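FOR IMMEDIATE RELEASE

Flekholm's neighborhood tea swap goes by mail, and I'd love for you to join

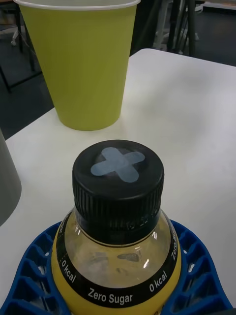
A green paper cup and a clear bottle with a black cap on a white table.

GREVIK, 24/05/2020 – Hi, I'm Zubaida Zaidi, and I run Flekholm, a little tea and cold drinks shop on Rana Street. You may know us from our tea swap, where people bring a tin of whatever they drink at home and leave with somebody else's. We can't squeeze everyone around the counter this spring (I miss the noise!), so we're doing the whole thing by mail.

You sign up, you tell us what you like, and you send us one sealed packet of tea. We pair you with another swapper and mail you theirs, along with a note about how they make it. Last December we had 222 people through the door in one weekend, and this time 272 have already put their names down, some of them from towns I had to look up on a map.

Signing up costs $3, and that goes to postage. If you want more than one packet, just sign up again. Loose leaf, bags, dried mint from your yard, it's all welcome as long as it's sealed and you write down what's in it. Please do write down what's in it. We had a mystery bag last year and I still think about it.

My business partner Razia Swati is doing the pairing by hand, with index cards, on her living room floor. "I've put two smoky tea people together already and I'm very proud of that," she told me. "If you hate licorice, please say so on the form, and say it in big letters."

We're also putting together a small booklet of the notes people send, called Plitetus after my grandmother's cat. Anum Farooqui is drawing the cover, and every swapper gets a copy with their packet. I've seen the first sketches and they're lovely, with lots of steam and one very grumpy teapot.

Sign-up forms are on the shop's website, or you can call and Razia or I will fill one out for you over the phone. We'll keep taking names until the index cards run out.

Press contact: Yasir Tanoli, Flekholm, Grevik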